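Kitchen robot rules worth sticking to the fridge
Posted 28/10/2019 in Kitchen Helpers

I've been writing up house rules for our kitchen arm since February, and after a long back-and-forth with readers on the Ostby page I've finally got them down to something short enough to remember (my first version was 387 words on its own, and I never once read it to the end!). Most of these work for any arm that picks things up off a counter, whether it's a Flovex like mine or something fancier.

Start with the floor space. I put a strip of tape on the kitchen floor 60 inches out from the arm's base, and while the arm is moving, people and pets stay on the other side of it. If you need something from inside the tape, hit pause first and wait until it has really come to rest. Reaching in "just for a second" is how you get your knuckles rapped - ask me how I know.

Next, the counter itself. Leave open space around whatever you want picked up, and keep small stuff away from the utensils. Cans and shakers tip and roll, and a gripper that comes down a little off the mark will happily shove one along. I keep my practice pickups to light things that won't shatter, and glass stays in the cabinet until the session is over. 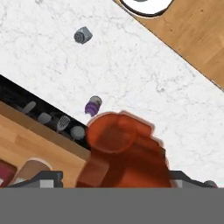
Do I have to wipe down the gripper if it only touches closed containers?
Wipe it anyway, at the end of every session. The outside of a can has been handled plenty before it gets to your counter, and whatever is on it ends up on the fingers and then on your spoons. A damp cloth with a drop of dish soap is fine, with the power off. Dry the fingers well before you switch it back on.

Knives and peelers get their own rule in our house, and it's a strict one: they go in a drawer, closed, before the arm is powered up. Spatulas and spoons can stay out. I used to leave a paring knife by the sink and tell myself the arm never went over there, and then one day I changed a setting and it did. No harm done, but I moved that knife in a hurry.

Speed is the other big one. For any new task, run it slow for the first 3 tries with your hand near the stop button, and only then turn it up a notch. The folks at Wonuvville Home Supply told me to do the same again after moving anything heavy on the counter, and I've stuck with it. It's dull, sure, but so is mopping up soup.

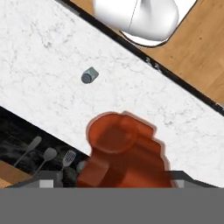
Marble counter, utensils in their holder, gripper along the front.

One last bit on the stop button. Mount it where 2 people can get to it from different sides of the kitchen, and press it once before every session to check that it works. Mine came loose from its sticky pad in the summer (steam from the kettle, I think), so now it's on a little Ong bracket with proper screws. Give yours a tug next time you walk by.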